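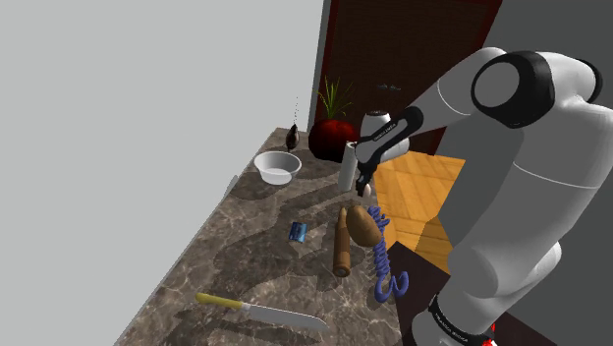
Barora Counter — data card and house rules

Barora Counter is a set of simulated pick-and-place episodes on kitchen countertops. It is one arm, one gripper and a changing set of household objects. This card says what is in the release and which rules an episode had to meet to get in. If you add episodes, the same rules apply to you.

Maintainers: Hatem Lahlou (scenes, checks), Arnulfo Cusi (episode review)
Last updated: 21 December 2024

Contents

648 episodes in 9 kitchen layouts. 122 episodes are held out for testing and must not be used for training or for picking a checkpoint. The split is by object placement, so the same layout can turn up on both sides.

Everything is rendered. There is no real footage in the release and none will be merged into it. The Morix set covers real kitchens and has its own card.

Scene rules

Objects rest on the counter before the episode starts. Let the physics settle first, then save the start state.

Clutter is required. A target alone on a bare counter is too easy and will be sent back. Mix food, tools and packaging, and leave them at odd angles.

Sharp objects such as kitchen knives are allowed as clutter. They are never targets in this release. Any contact between the gripper and a blade fails the episode, even if the task is finished.

Tall, light objects (paper towel rolls, bottles) are approached from above. The fingers stop over the object before they go down. Side approaches knocked over too many neighbors in the July build and were dropped.

Cords and other long flexible items may cross the work area but may not touch the target at the start.

Motion rules

Keep the wrist clear of the counter for the whole episode. The arm may pass over objects but may not push them out of the way. If a neighbor moves, mark the episode "disturbed" — do not delete it. Disturbed episodes are kept in a separate folder and are useful for people working on collision checks.

Labels

Use the plain name of the object. "Bowl", "potato", "knife". No brand names, and no guesses about what a package holds. If two reviewers disagree on a name, use the more general one.

Known problems

Small lettering on textures is often unreadable at the default resolution. Don't use this set for text reading.

Spiral cords sometimes sink slightly into the counter in the Flimudport layout. Fix pending.

Changes

Send changes to Arnulfo with the episode number and the rule concerned. Rule changes need a yes from both maintainers.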